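Unit 4: Setup and Handling Rules for Soft Food Items
Course handout, Clesmont Robotics Teaching Laboratory
Prepared by Sándor Lakatos and Taner Özkan

4.1 Scope
These rules apply to every exercise in which a gripper picks up, moves or releases a soft item. They supplement the general safety rules issued in November and do not replace them. Rule numbers are cited in the grading sheet.

4.2 Before the arms are powered
The station lead checks that the emergency stop is within reach and that no one's hands are inside the marked work area. Cables must have enough slack for the full planned motion. Fingertips are wiped clean and inspected for chips.

4.3 Layout and approach
Open containers stand with the rim clear of the arm's parking position. Lids are laid flat on the table. The fingers approach a soft item from opposite sides, at the lowest approved speed.

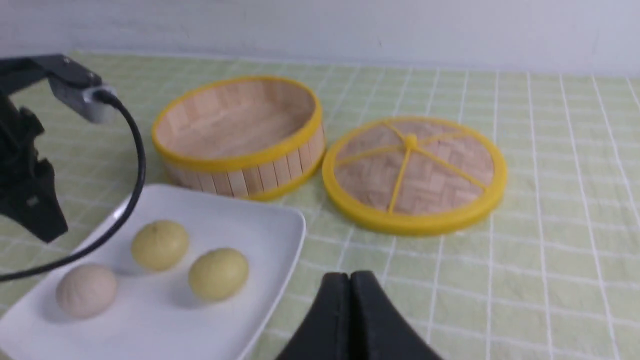
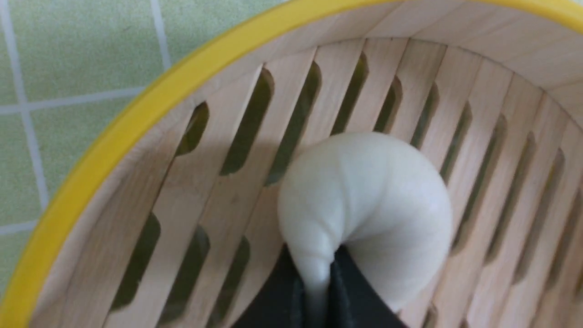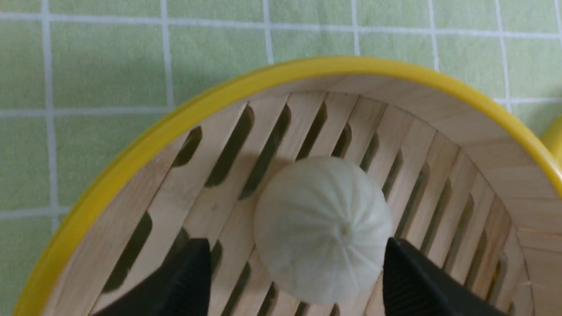

Steamer basket exercise, wrist camera views.

4.4 Grip force
Students begin at the lowest force setting and raise it one step at a time. An item that tears or stays dented after release is recorded as a failed trial, even if it reached its target. Items used in the laboratory are never eaten.

4.5 Stopping a trial
Any person present may stop a trial and need not give a reason. After a stop, the arms return to the parking position under manual control. Automatic motion resumes only when the station lead has signed the log.

4.6 Records
Each team submits a log of 5 trials, including failed ones. Corrections are made with a single line and initials. Questions on this unit go to Bohdan Yatsenko, Room 376.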